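HOSP 2266 Front of House Basics
Handout 9: Clearing and resetting a shared table
Notes by Mahfuz Cassim, typed up from the March sessions

Read before the practical. Bring this sheet, I won't have spares.

Where we got to last time

Trays, carrying, stacking. Most of you stack too high. Beryl Rudd will go over it again at the start of the practical so don't be late.

Today is the table itself. One people share, for tea, snacks, parcels, whatever lands on it. Harder than a dining table becuase nothing has a fixed place.

Terms we use

Working area: the middle. Where cups and plates go.
Back line: far side of the table, things people reach for now and then.
Strays: anything with no business on a table. Wrappers, bags, empty packaging.
Keepers: food in closed containers, full boxes, anything with a lid on.

Order of clearing

Strays first, always. Then keepers to the back line or one side. Then wipe. People wipe first and then have to do it twice.

Bin comes to the table. Do not walk scraps across the room one at a time. Liner in before you start, check it reaches over the rim.

Boxes: look inside before you move one. Closed or open, full or half. Half full boxes tip. If there's a hand hole use it, other hand underneath.

Printed gift boxes (tea, pastries, etc.) go right way up so the guest can read the front. Small thing, gets missed every single time.

Jars and canisters: by the body, never the lid. Group by what's in them. Labels out if there are labels.

Slatted tops

We spent a while on these on Sunday and the notes people handed in were thin, so again:

- crumbs go down the gaps, so brush along the slats, not across
- damp cloth, wrung out well. No puddles
- check the floor under the table after
- small bottles away from the edge, toward the middle of a slat
- nothing narrow-based across a gap

For the exercise at the end, look at where the red box, the brown cardboard box and the two clear canisters sit. Middle is clear already, so it's a question of the back and the left.
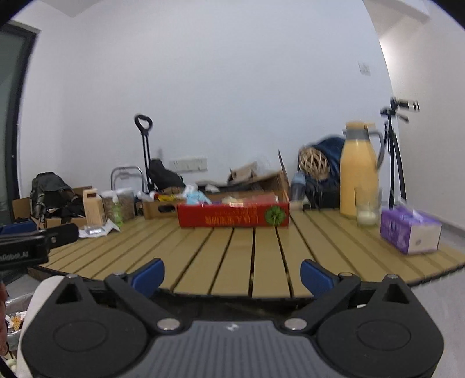
Exercise (in pairs, 9 minutes)

1. List the strays. Be strict about the crumpled stuff.
2. Which way should the red box face? Say who you are setting it for.
3. The brown box has things showing over the rim. Leave it, empty it or move it to the floor? Give one reason.
4. Where do the canisters go and what do you put beside them, if anything.
5. Green bottle. Stay or go.

Write it as a running order, first move to last. Full sentences not needed. Max 400 words, one sheet per pair, both names on it.

Common mistakes from last group

Cleared everything off and then had nowhere to put it. Use a side trolley, the Leemans one by the door is fine, the Elell has a bad wheel.

Threw out a bag without looking in it. Look in it.

Reset to how they'd like it at home. Set it for the next person.

Marking

Pass is a sensible order with strays before wiping. 90 percent and up needs a reason for where each keeper ends up. Spelling not marked (clearly).

Next week: cups and saucers, reading in the Stukitz folder, first two pages only.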